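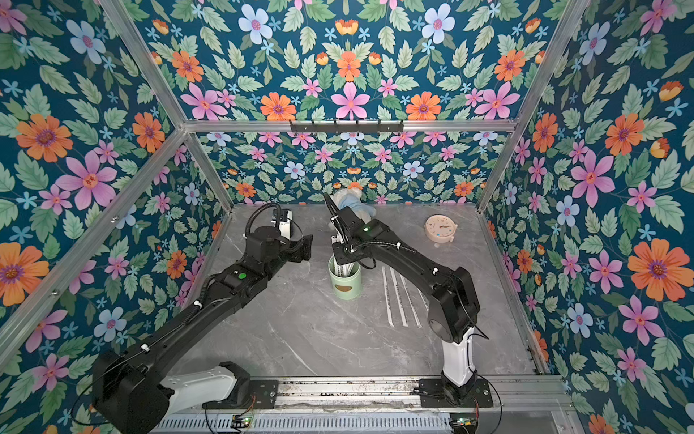 Floral wallpaper on a deep teal ground, with pink and orange blooms.

Dear friends at Stustinen,

Thank you again for your patience with us over the winter. The Viltetti lending library for new parents is now well past its halfway point, and I'm so pleased to tell you that 154 families have signed up, many of them sent along by a neighbor or a sister-in-law. Between them they have borrowed 733 items, mostly picture books, with slings and baby carriers close behind.

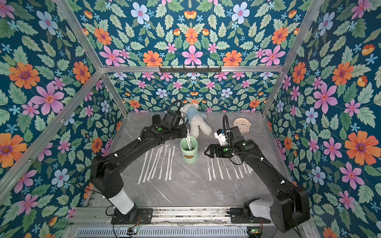 Orange and pale blue flowers against the teal, with mint-green leaves.

The Saturday story hour has been slower to find its feet. We moved it from ten o'clock to eleven, which suited people with older children much better, and we now have 6 regular readers, two of whom read in Arabic as well as English (the bilingual mornings are easily the noisiest!).

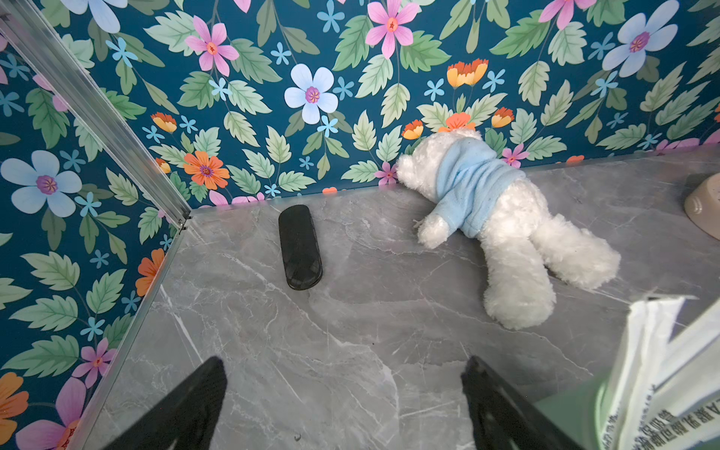
By Nour Darwish, Viltetti
Mon 20 March

Soft toys were a late addition to the catalog, and I will admit I argued against them on account of the laundry. I was wrong. A bear in a light blue sweater gets children talking much faster than I ever could, and Skilirar has kindly agreed to cover the washing until July.
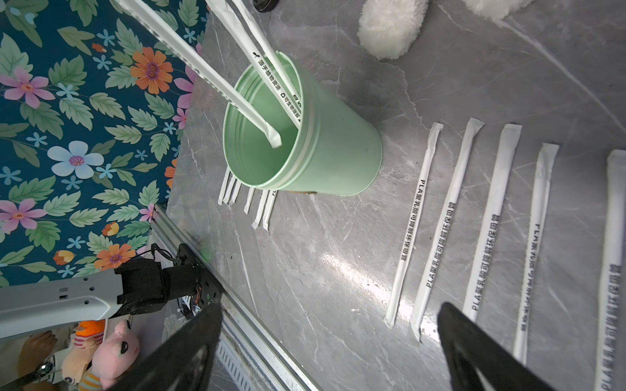
Spending is close to plan, apart from shelving, where the quote from Nic Giolla came in higher than we had hoped. We bought 4 units instead of the full set and will look at the rest in the summer. Refreshments have cost less than we budgeted, even after we switched to paper-wrapped straws marked PLA, the kind standing in the mint-green cup, and I would like to move what is left over into large-print books for grandparents. Could you let me know if that needs a form?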